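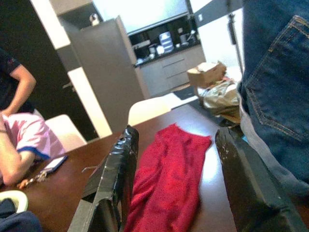 3.2 Where sorting happens in the home

The households in Nerkard kept diaries of their laundry work for nine weeks. Most wrote down washing and drying without trouble. Sorting and folding were harder to record, as they were spread over the day and mixed with meals, phone calls and rest. In the 300 diary entries we coded, the dining table was named more often than the bed or the sofa.

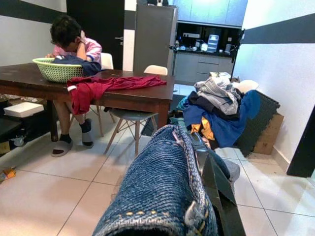 Figure 4. A laundry basket and clothing on a dining table, with a person seated at the left.

Table use followed meal times. Clothes were put down after lunch and moved again before dinner, sometimes unfolded. Eight households described this as a delay – the other entries treat it as part of the routine. We did not ask people to time each step, so the length of these pauses is unknown.

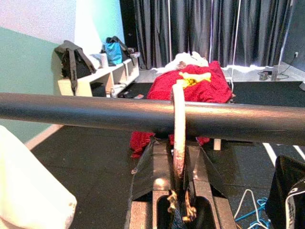 3.3 Hanging and folding

Households in Traredar, the second site, had less table space and hung more of their clothes. Shirts went on hangers straight from the wash and stayed there until worn. Seven of these households owned no chest of drawers. 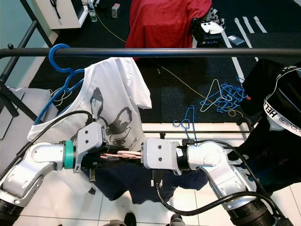 Folding was kept for towels, underwear and children's clothes. Diary keepers in both towns gave the same order of work, with large items first and socks last. Socks were also the item most often left for the next day.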